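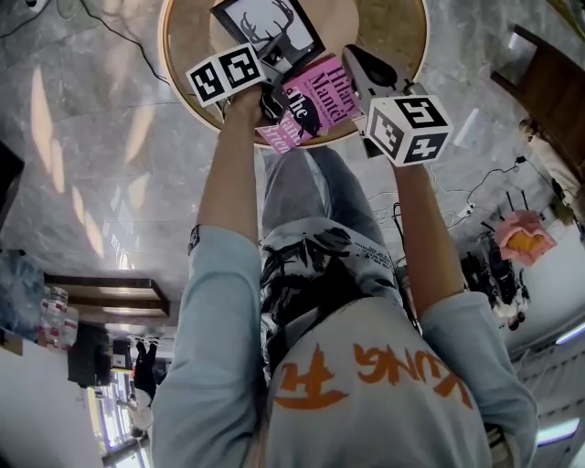 Do I have to be a good cook for this? One reader wrote in with that after our last newsletter, and then added: my gravy has lumps, my pie crust shrinks, and I'd still love to be part of it.

Posted in April by the Keltemis cookbook desk

Search this site Go

So yes, please, you with the lumpy gravy, sign up! I'm looking for home cooks around Narnby to test recipes for our cookbook, and I'd much prefer people who get stuck now and then and tell me exactly where it happened.

A bit of background. When the Lamrani Diner closed, the family passed us a box of handwritten recipe cards, 636 of them, and I've spent the winter reading through the lot (some in pencil, some with so much butter on them you can almost skip the recipe). We've picked 86 for the book. The trouble is they were written for a diner kitchen. One card for bean soup just says "cook till right" and makes enough for a softball league. I've scaled everything down to feed four to six, but I've only got my own oven to go by and it runs hot.

Each tester gets three recipes. You cook each one twice, the first time exactly as written – no swapping in your favorite mustard, I know it's tempting – and the second time with whatever changes you think it needs. Then you fill in a two-page form. Tell me if the pan was too small, if the dough stuck, if your kids wouldn't touch it. Photos are nice but I don't need them.

You'll need a working stove and oven, a set of measuring cups, and an evening or two a week for six weeks. A kitchen scale helps, and I have a few to lend. If you have a food allergy, tell me up front and I'll sort your recipes around it. I'm short on people for the fish cards and very short on anyone willing to make the pickled beet salad.

We can't pay a wage, but we do cover groceries. Keep your receipts and bring them to the Vollano Street office any morning before noon. Every tester also gets a free copy and their name in the back, if they want it there. We're printing 2000 copies, so your name will get around.

To sign up, email me with your name, a phone number, and the last thing you cooked that went wrong. Keep it short, a few lines is fine. I'll write back to everyone by the end of May, and the first recipes go out in June.

Contact | Keltemis, Vollano Street, Narnby | © Keltemis, all rights reserved | Back to top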